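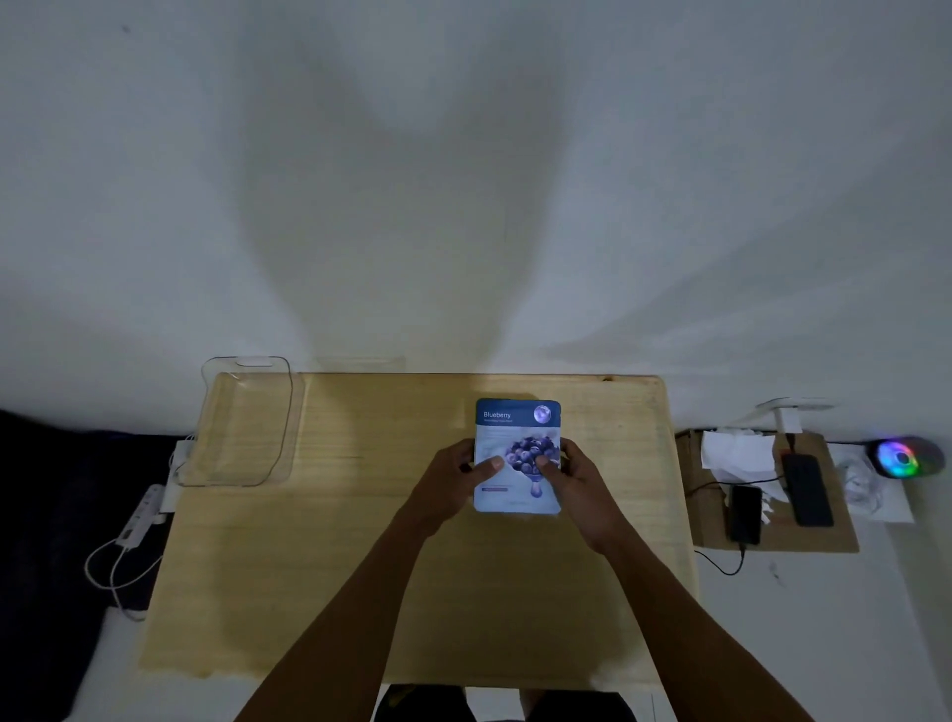

By Modupe Oyelaran | 3/2/20

Julholm has recorded 3,321 examples of people handling small household items at a desk, the project announced. The recordings will be used to train a learning system that guides robot hands. Items include flat packets such as sheet masks, held in both hands over the desk. Each contributor completes 30 recordings per session. Project lead Cường Tô said soft packaging remains difficult for the system. A second collection period will open in April.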